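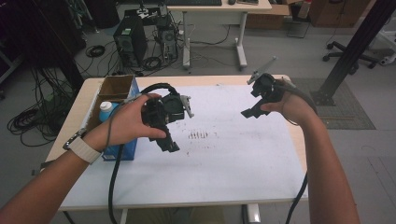
What is table paper for? It keeps the table from finding out what happened on top of it.

Table paper is plain sheet or roll paper laid over a work surface to catch drips, smears, crumbs, glue and pencil marks. It is used in workrooms, classrooms, craft studios and the kind of restaurant that hands out crayons. The usual color is white, which has the advantage of looking clean at the start and the disadvantage of keeping a full record from then on. A light wooden table covered nearly to its edges will often show more history on the sheet after a short session than the wood has picked up in years.

Types

Most table paper is sold on rolls, in white or brown. White paper makes small parts easy to spot. Brown paper hides stains and is preferred by people who would sooner not discuss them. Coated paper has a thin plastic face that holds back liquids for a while; it also slides, curls and refuses tape. Newspaper is the traditional substitute and transfers its ink to anything pale, including elbows.

Laying

The sheet is cut a little smaller or a little larger than the tabletop, depending on temperament. A smaller sheet leaves a strip of bare wood around the edge, where spills are known to gather. A larger one can be folded under and taped, and will then be leaned on and torn. Leandro Olivares, whose handbook The Covered Bench was put out by the Saavedra workshop press, recommends an overhang of 2 inches and tape at all 4 corners. He also recommends taking off one's watch, advice that has been less widely followed.

Cords are the natural enemy of the flat sheet. A cable dragged over the front of a table will shift the paper by degrees until the work is being done on a slant.

Stains

Reddish-brown marks are among the most common and the least informative. Coffee, rust, wood stain, barbecue sauce and old varnish all dry to much the same shade, and a short row of streaks may be the work of any of them. The Clultadeo school of bookbinding taught its students to pencil a label beside each spill, a practice dropped after the labels began to smear as well.

Replacement

Opinions differ on when a sheet is finished. The Hasden woodworking club changes its paper after 2 sessions. The Flivino craft rooms once kept a single sheet down for more than 20 — it was eventually framed, and hangs in the hallway, where it is often taken for a map.

See also: Drop cloth; Blotter; Place mat

This site uses cookies to remember your reading preferences. Accept | Settings

Contact the editors | Copyright and reuse | Back to top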